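Ilville Neighbors Board > Work and Office > Going paperless for meetings, did it stick for anyone?

huanca_hill
9:12 am
We have a small office, 4 of us full time plus whoever comes in for the Thursday meeting. Boss wants no more printed packets starting in November. Everything on tablets or laptops. I'm the one who has to set it up, of course. Anybody done this and was it worth it? Mostly worried about the older folks who mark up every page with a pen. Also what do you do with the back files, we have a whole closet.

dmajor79
9:20 am
Did it at my last job. Worked for three months, then one by one people started "just printing the first page". Then the whole thing. The printer never even got moved out of the hall.

My advice, don't announce it as a ban. Send the file two days early, stop handing out copies, and let anyone who wants paper print their own. Most won't bother.

FraukeM
9:31 am
Disagree with dmajor. If you let people print their own you get five different versions in the room, because somebody always prints Tuesday's file and it changed Wednesday night. Either one set of paper for everybody or none. Half and half is the worst of both.

dmajor79
9:34 am
so lock the file when you send it

FraukeM
9:36 am
Tell that to the person who sends me numbers at 11 pm.

nelu_p
9:50 am
what kind of meetings are these? Makes a differnce. Weekly staff thing, who cares, put it on a screen. If it's minutes and stuff people sign, different story, I'd ask whoever does your legal work before you toss a single page.

huanca_hill
10:05 am
Bit of both. Weekly staff thing plus a quarterly one with the owners, that one gets signed minutes. Those go back to before I was born I think. Some are on that thin typewriter paper.

nelu_p
10:11 am
ok then keep the signed ones. Seriously. Scan them AND keep them. Fire box, whatever. The weekly packets, recycle after you check there's nothing with people's pay or home address on it. Shred those.

vilcombe_jb
10:40 am
Scanning a closet is not a weekend job, learned that the hard way. Staples. Every packet has a staple, half have two, then sticky notes on top of that. I spent more time pulling staples than scanning. Buy the good staple puller, the long flat kind not the little jaw thing. Your thumb will thank you

Also name the files date first, year then month then day. Otherwise they sort all over the place and you'll never find anything. Wish I'd known before file 500.

FraukeM
10:44 am
Yes to the date thing. Year first. And no "final" in the name, ever. We had final, final2, and final USE THIS ONE.

corellaj
11:15 am
Going to be the odd one out, I like paper in meetings. People with laptops open are doing email. You can see it on their faces, somebody asks them something and they go "sorry, can you say that again". Hand them three sheets and a pen and they look at the three sheets. Our meetings got shorter when we went BACK to paper. Not kidding.

dmajor79
11:19 am
or they doodle

corellaj
11:22 am
Doodling is fine, they still hear you

huanca_hill
11:30 am
See this is my problem, I kind of agree with corellaj but it's not my call. And we pay a lot for toner. Boss saw the bill, that's how this whole thing started.

FlamcombeDee
12:02 pm
Toner bill is usually color. Set the default to black and white and two sided and see what the bill does before you change everybody's habits. Took me ten minutes at our place. Nobody noticed except one guy with pie charts.

nelu_p
12:08 pm
this ^^ try it first

corellaj
12:25 pm
Plus carrying it isn't hard. A normal set of minutes is a few sheets, goes in a bag, done. Nothing to charge, no password.

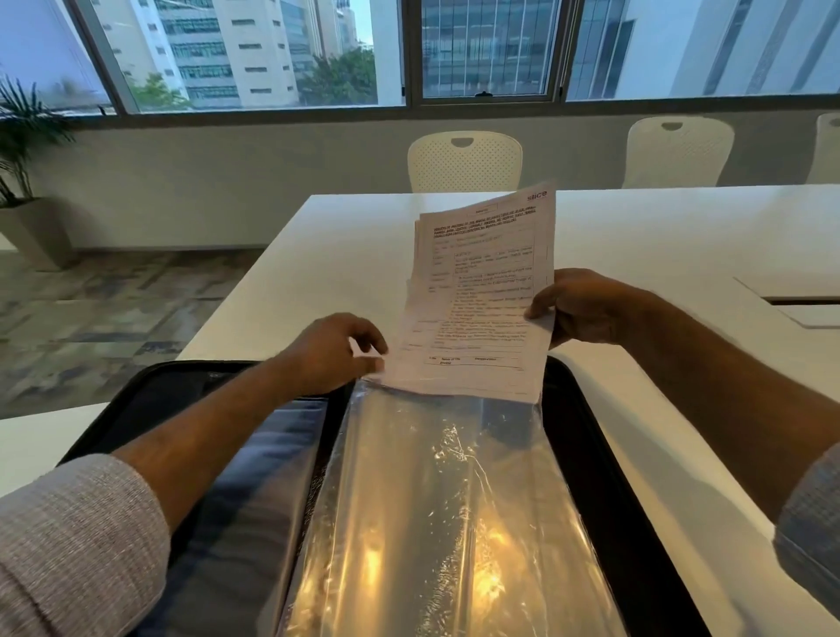 Photo: corellaj

That's the size of thing I mean, heading on the front so you know which meeting it is and off you go. If your packets are an inch thick the trouble is the packets. Cut the attachments.

FraukeM
12:31 pm
Fair point about attachments. Ours had the full budget stapled on every single week, same budget. Why. But a bag is exactly where ours get lost. Somebody takes the only signed copy home, goes on vacation, and I'm the one making calls.

corellaj
12:34 pm
Don't let the signed one leave the building then. Copies travel, original stays in the drawer.

FraukeM
12:35 pm
OK that I agree with. Write it down somebody

vilcombe_jb
1:10 pm
For the pen people, if boss won't budge, get one or two tablets with a stylus and let them try it before the real meeting. Not during. We did it during, took up half the meeting, one lady could only write upside down somehow. She loves it now though. Prints nothing.

dmajor79
1:18 pm
and download the file beforehand, don't count on the wifi. ours dies whenever the microwave is on

huanca_hill
2:47 pm
Ok thanks all. Plan is, black and white two sided starting this week, budget comes out of the weekly packet, owners meeting stays on paper and the signed originals get scanned and locked up. Going to pitch that and see if he'll hold off on the tablets till after new year. Closet can wait, I'm not pulling staples in the holiday rush.

Does anyone have a scanner they like that takes the thin old paper? Ours eats it.

vilcombe_jb
2:55 pm
Use the flatbed for the thin stuff, dont run it thru the feeder. Slow but it won't tear. Or check the library in Vilcombe, they have a big one upstairs, you have to sign up for a slot.

huanca_hill
3:02 pm
Didn't know that, will call them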